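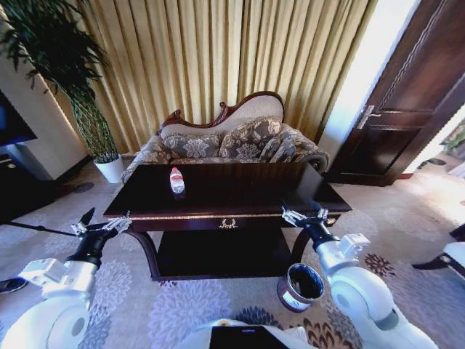 Totura shared workshop shows off its two-armed table clearer

FOR RELEASE 03/11/2020

Members of Totura, a shared workshop with 40 paid-up makers, have put together a two-armed robot set-up that picks small things off a table. Bottles, bits of paper, tissues. First public showing is in January, details further down.

The build took up most of the members' evenings this year. The arms and grippers are bought gear, we want to be clear on that. The rest is ours: the wiring looms, the wrist camera software, the sorting program and a lot of labelling of pictures done on lunch breaks.

Members picked a proper lounge room to work in, polished dark table and all. Shiny surfaces are the hard bit. The cameras see a bottle, then see the same bottle again upside down in the tabletop, and the program has to work out which one to grab.

"A matte grey bench would of been easier," said Siamak Najafi, who leads the build. "But people's houses have nice tables. We wanted the one that gives us grief." 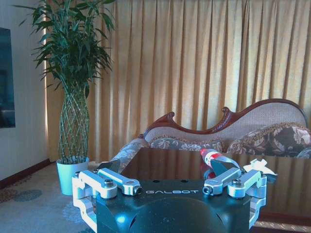 The program, named Flisus by a vote nobody will own up to, was trained on 2,000 pictures labelled by hand by members. Most were taken from wrist height, so the grippers learn things at the angle they'll meet them. Patterned cushions and carpet still cause some false alarms. Work on that continues.

Manju Tomar wrote the part that deals with paper and tissue. Soft stuff changes shape when you squeeze it so there's no fixed spot to aim for.

"Bottles I could do in a weekend. Tissues, I'm up to version 121," she said. "Some of those versions were just me fixing the last one at midnight."
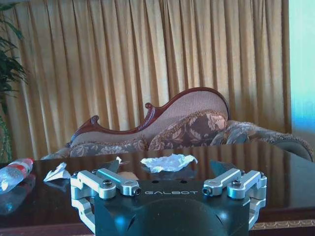
Next job is speed, then a bigger spread of objects. Cutlery and pens first. The software notes will be free to any home builder who wants them, and members are happy to answer questions by email (be patient, we all have jobs).

The January showing is at the Plostell hall. Room for 300, free entry, kids welcome with an adult. Bookings open soon thru the workshop front desk.

Media contact: Siamak Najafi, Totura workshop. Interviews by arrangment, evenings best.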